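Last updated: Jul 23, 2022

I have been trying to stop apologizing in emails. I write to people for a living, more or less, and somewhere along the way I became a person who says sorry for attaching a file. Sorry for the delay (four hours). Sorry to bother you (it is your job to be bothered by me). Sorry, one more thing, sorry.

It came to a head in December, when I searched my sent folder for the word. I was looking for a message to a landlord and got distracted, the way you do when you're looking for a message to a landlord. The search gave me 3,000 results and then stopped, and I suspect it stopped out of politeness. I read 20 of them in a row with my coat still on. In 2 I had done something wrong. In the rest I was apologizing for the existence of my question.

My first fix was to delete every sorry before hitting send. This works for a day. Then you notice that your emails sound like they were written by a customs officer. "I need the invoice number." Well, yes, I do, but my aunt taught me better. So I started swapping in thanks, which a lot of advice columns recommend. Thanks for your patience! The trouble is that I am on the receiving end of that phrase too, mostly from Clekura, the company that holds my dental insurance and has never once waited to find out whether I was patient.

The thanks period lasted until I thanked a plumber for his understanding before telling him what there was to understand. He called me. He sounded worried.

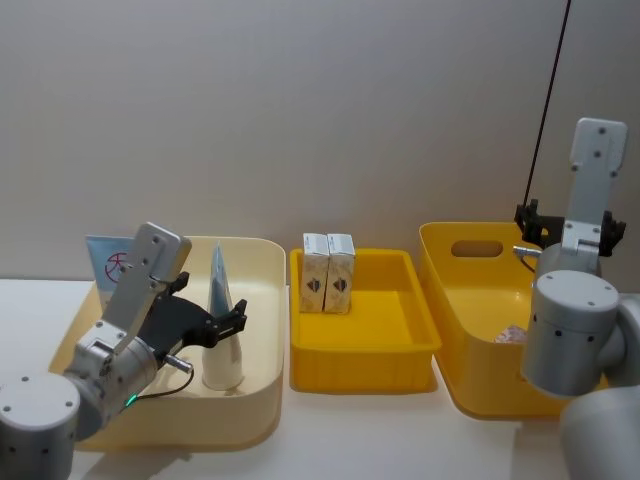 Ileana Dinu thinks I have the whole thing backward. She wrote to me after my last post to say that the sorry isn't an apology at all, it's a knock on the door, and that people who don't knock are worse than people who knock too much. She added that she'd gotten plenty of emails from me over the years and had never noticed a single sorry in them. I went and checked. There was one in the subject line.

I like the door idea, and I've been testing it. If it's a knock, then one is plenty. Hello is a knock. The person's name is a knock. By the time I've done both of those and a sorry, I'm basically leaning on the bell.

So the current rule is that I get a sorry if I can finish the sentence. Sorry I missed the call. Sorry I sent you the draft where I called the client Mirnex all the way through, when the client is Skatau. (Real, both of them. Skatau took it well. I never heard what Mirnex thought, and I'd like to keep it that way.) If I get to the end and the thing I'm sorry for is "that this email is in front of you," out it goes.

I'd say I'm at half my old rate. Phone calls are hopeless – I still say it when the other person coughs. And last week I wrote a very firm note to the landlord, the same landlord, about the hall light. No sorry anywhere. I read it over, felt like a grown woman, sent it, and then sent a second one apologizing for the tone.

He wrote back "what tone" and the light is still out.

Contact | © 2022 | Back to top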